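5.2 What the operators gained and lost

The Kaijage trial is usually reported as a saving of hours. Over 18 weeks the two-armed machine at the Gakport furnishing depot took over part of the room-setting work, and management logged 200 completed tasks. We are less impressed. Of the 91 tasks we reviewed ourselves, 39 needed a person to step in, and the log records none of that labor.

The people who used to move and check furniture now spend much of the shift at a screen, rehearsing jobs in simulation before the floor opens. Figure 4 is taken from one such rehearsal, with both grippers raised and the right one over a small pink cabinet set in a corner. Staff described the work as easier on the back and harder to care about. Pay did not change, though the job title did — twice.

We also doubt that rehearsal carries over as well as the supplier, Ludell, suggests. Simulated rooms are tidy in ways the depot is not, and the operators were blamed when the difference showed.

Figure 4. Simulated rehearsal view, both arms in use.

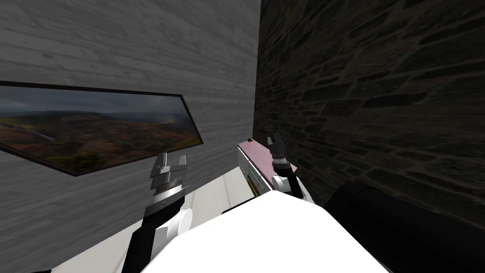

Peninah Odera, given a draft of this section, objected that we had made the old job sound better than it was, and that she would not go back to lifting for any title.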